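Finding a Jaw-Width Offset Before Your Robot Arm Finds It for You

By Telma Gaete
November
6 min read
4 comments | 2 shares

The arm reached down, closed on a spoon, lifted, and left the spoon where it was. It then carried nothing across the table with great care, opened its jaws over the basket, and went home. The log said success.

I watched it do this for most of a morning. The camera feed was fine, the approach was fine, and the policy had seen plenty of spoons. What it had also seen, in 90 of the 200 demonstrations in the Stutent kitchen set, was a hand-held gripper reporting a jaw opening 4 mm wider than the opening it had. The person holding the tool was gripping the spoon perfectly well. The file said the fingers had stopped just short of it, so the arm learned to stop just short of it.

Thick objects hide this fault. A mug doesn't care, because the pads squash and the arm's own force limit sorts out the difference. Cutlery cares a lot, and so do chopsticks, pens, cable ties and anything else you'd lose in a drawer. If your arm is good with cups and hopeless with spoons, start with the steps below before you retrain anything. I retrained first. It cost me two nights and gave me an arm that missed the spoon more smoothly.

What you need

A set of feeler gauges or a few flat shims of known thickness. A marker that shows up on dark plastic. The small driver that fits your finger screws. Your recordings, and whatever you use to plot them; I use Tistodis, but any tool that will draw jaw width against time will do. A second pair of hands helps if you're checking two grippers, as one person tends to squeeze both the same way and then feel reassured.

Step 1: Stop the arm and leave it stopped

A jaw offset sounds harmless until you remember it can run in the other direction. If the file says the jaws are tighter than they were, the arm will happily squeeze tighter too, and the next thing it squeezes may be glass, or your thumb while you're in there straightening a fork. Put the arm in its safe state and lock out motion. Do the rest with the hand-held tools only.

Step 2: Look at the resting value

Squeeze the empty gripper fully closed, hold for a slow breath, release. Do it ten times. Plot the width. You want ten flat floors, all at zero or close enough that you'd be embarrassed to bring it up.

There are three ugly shapes to look for. If all the floors sit at the same wrong height, you have a zero offset. If they climb like a staircase, something is slipping between squeezes. If they're scattered, you may have play in the linkage, or you may be squeezing like someone who wants lunch. Repeat before you blame the hardware.

Mine were a staircase with a very long top step. It crept up and then sat at 4 mm for the rest of the session, which is why the average looked almost respectable.

Step 3: Check it against something real

Close the jaws on a shim, read the value, go up a size, read again. Write the pairs down on paper. A constant difference means the zero moved. A difference that grows with thickness means the scale is off too, and you'll need to redo the full calibration for that gripper, so skip ahead to step 6 and make coffee.

Do this for each gripper separately and label your notes left and right. I have a page of lovely measurements here headed "gripper" and I couldn't tell you whose they are.

Step 4: Find out what slipped

On our Oviritz tools the sensor magnet sits on one of the linkage pivots, held by a set screw with modest ambitions. Draw a line across the magnet carrier and the arm with the marker. Squeeze hard twenty times on something stiff. If the line breaks, you've found it.

If the line holds, check the pads next. A pad that has lifted at one corner will fold under when the fingers meet and hold them apart. Press along the whole edge with a fingernail – the loose ones click.

Then check the finger screws. Snug is enough. I stripped one in the name of thoroughness.

Step 5: Work out which recordings are bad

This is the dull part and there's no way around it. Go through the recordings in order and find a moment in each where the jaws are plainly shut on nothing. Most people clap the gripper closed once before they start, out of habit, like a barbecuer with tongs. That clap is your free calibration point. Read the width there.

Sort by time and look for the jump. Ours was easy to see once I stopped plotting the mean: every recording before the jump sat at zero, and everything after sat high. A handful fell in the creeping stretch, and I threw those out. You can subtract a constant from a file, but subtracting a guess just gives you a tidier guess.

For the rest, write a corrected copy and keep the original. Put the offset you used in the file's notes. Kandasamy's import script ignores the notes field, so if you use it, put the offset in the file name as well.

Step 6: Re-zero, then make the clap official

Tighten the set screw with a drop of medium threadlocker, let it cure for as long as the bottle tells you, and re-zero with the jaws shut on nothing. Repeat step 2.

After that, every recording starts and ends with one empty squeeze from each gripper. If the two readings differ by more than you can live with, the recording gets flagged on the spot, while the person who made it is still standing there and can make another.

Step 7: Test on thin things

Record a short batch with the objects that showed the fault, at the same table if you can, and leave the cups in the cupboard. Shiny surfaces are worth keeping too, as a reflection can look a lot like a utensil to a policy that's having a bad day.

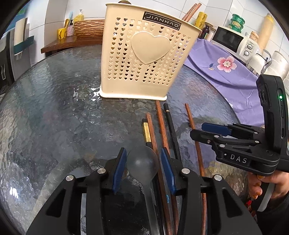

Play the new batch back against the width plot before any of it goes near training. When the fingers stop moving, the line should go flat at the thickness of the thing being held, give or take some pad squash. If it flattens out well above that, go back to step 4 and look at the marker line again. The first time I did this the line had moved, and I had to admit that I'd put the threadlocker on the wrong screw.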